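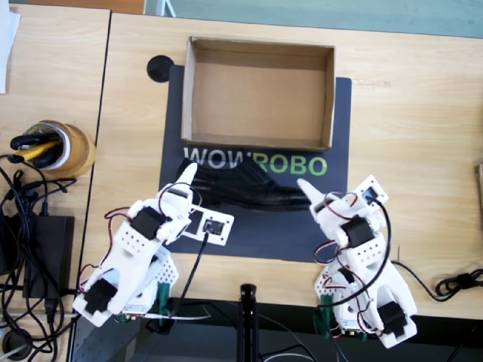
WORKSHOP NOTEBOOK / Footwear and packing

Nov 6, 2017. Entry by Rodica Pascu, Pevbridge workshop.

Subject: boxing of single shoes for the Zirkus order, black dress style.

The bench was set with the dark mat at the middle of the table and one open carton at the top of it. The carton is the wide, shallow pattern in plain brown board. One shoe was placed below the carton, on its side of the mat nearest the operator, heel to the left and toe to the right. This is the starting position for all entries in this series and should be kept until the packing sheet is revised.

Carton: the rims are a little worn at the corners. This is acceptable for bench work. Worn cartons are not to be returned to the shipping stock. Gotness supplies the replacement lot, 700 pieces, with delivery expected in February.

Shoe: the glossy finish marks easily. Cotton gloves are to be worn when a shoe is lifted by the upper. Carry by the heel where possible. Colleagues have asked whether tissue should be laid in the carton first. The present sheet calls for no tissue at this stage, and the carton is to stay bare inside until the shoe goes in.

Mat: a black shoe on a dark mat is difficult to see under the evening lights, the toe excepted. A lighter mat has been requested from Anghel. Until it is received, inspection for scuffs is to be done at the window bench.

Table: there is a faint rectangular mark on the wood just past the upper right corner of the mat. Please do not scrape it. Facilities will be asked which cleaner is approved for this surface. The seam between the two table sections is to be kept clear of tissue and small parts.

Order quantity stands at 1,560 pairs. The earlier figure of 2,000 in the planning folder is withdrawn and should be struck out by whoever next has the folder.

Open items: mat color, cleaner for tabletop, revised packing sheet (R.P.).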